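Week two of gripper shopping for the teardown cell and I have opinions. Buckle up, short thread

1/ We've got the Grilari and the Koyama, same arm, same controller, same old desktop towers to work on. Akthorpe lent us the bench. Thank you Akthorpe!!

2/ Grilari first. Lovely force readings, terrible manners. The fingers are so wide that anything near a drive cage turns into a negotiation (I lost two evenings to approach angles alone)

3/ Koyama is skinnier and I like it way more for reaching down between brackets. It also wants its own power brick, its own config tool and a reboot if you look at it funny

4/ Cameras! Fixed one over the bench, little one down at the wrist. I was ready to drop the wrist cam to save bandwidth and now you'd have to pry it off me

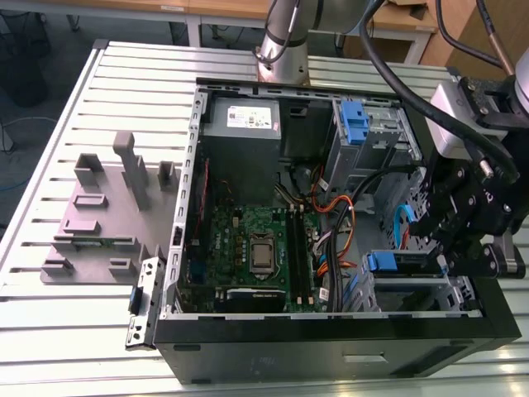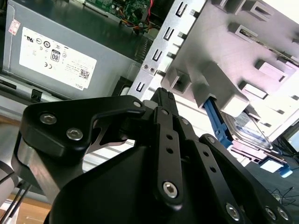
5/ Logging everything through Bisura. Run 2115 is my favorite so far, run 3513 we do not discuss

6/ Next up is 10 more towers with softer fingertip pads, then I swap back to the Grilari and redo the lot. If you've got pads you swear by, please send links, my budget is 2000 and shrinking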